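4.2 Collecting two-handed demonstrations

Most of what we know about arranging flowers with a robot comes from work in which the stems are laid out in a neat row and picked one at a time. We wanted something closer to what people do at home, where one hand steadies the vase and the other brings in a whole bunch at a slant. The Follstead set was recorded for this. It holds 716 demonstrations, all made by people working with a gripper on each hand, and no robot arm took part in the recording.

Each session uses three cameras: one on each gripper and one fixed beside the table. The gripper cameras have very wide lenses, so even when the fingers are close to the stems they still see a good deal of the room. Figure 5 is spread over this section and shows views from one session, with the fixed camera in the third panel and the gripper cameras in the other three.

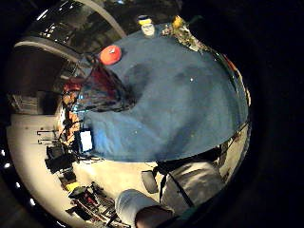
Camera pose is worked out in two stages. A coarse track comes from the wide views alone, using whatever the room offers in the way of edges and corners. The second stage corrects this track with the marker cubes worn on the hands, as seen by the fixed camera. We were delighted by how much the second stage helped. On turns of the wrist, which had been our worst case by far, the corrected track stayed smooth enough to replay on the arms without any filtering by hand.

The blue cloth was Larasati Tarigan's suggestion. Bare wood gave us glare under the ceiling lights, and in early trials on a bare table the coarse track drifted whenever a gripper pointed straight down. A few small objects stay on the cloth during a demonstration and serve as landmarks. Their places are not fixed from one session to the next.

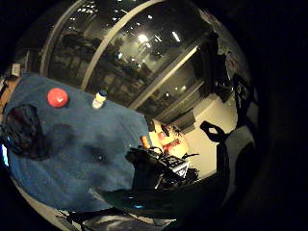
Why keep the parts of a recording where the gripper is looking away from the task?

They hold the approach and the retreat, and the policy needs both. When we cut each recording down to the moments in which the vase was in view, the arms learned to let go well but kept knocking the rim on the way out.

We therefore train on full recordings, from the first movement of either hand to the last. Splitting them by contact event gives 2086 segments, and each segment carries a label for which hand is holding and which is moving. Hakim Raju wrote the splitter, and it needs only the finger opening and the wrist speed to do its job. We checked its output against labels made by hand on the Wandon subset and found very few places where we would have put the cut elsewhere.

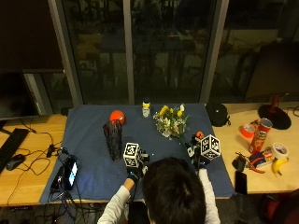 Bunches turned out to be far more interesting than single stems. The flower heads hide the vase from the gripper that holds them, so at the moment of insertion the useful view is often the one from the other hand. A policy given both gripper views learned to make use of this with no prompting from us, which was a lovely thing to find in the attention maps. With one view removed, it slowed down and probed for the opening.

Long stems bring a second difficulty. The tip is a good way from the fingers, and a small error in wrist angle becomes a large one at the far end. We add the angle between stem and gripper as an extra training target, estimated from the wide view just after the grasp closes. 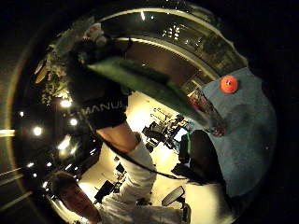 This target is dropped at test time and costs nothing to run. It made the biggest difference on the Nanbridge arms, whose wrists have more play in them than ours, and there the policy began to correct its aim well before the stems reached the rim. Section 4.3 gives the training settings, and the full comparison with the single-view baseline follows in Section 5.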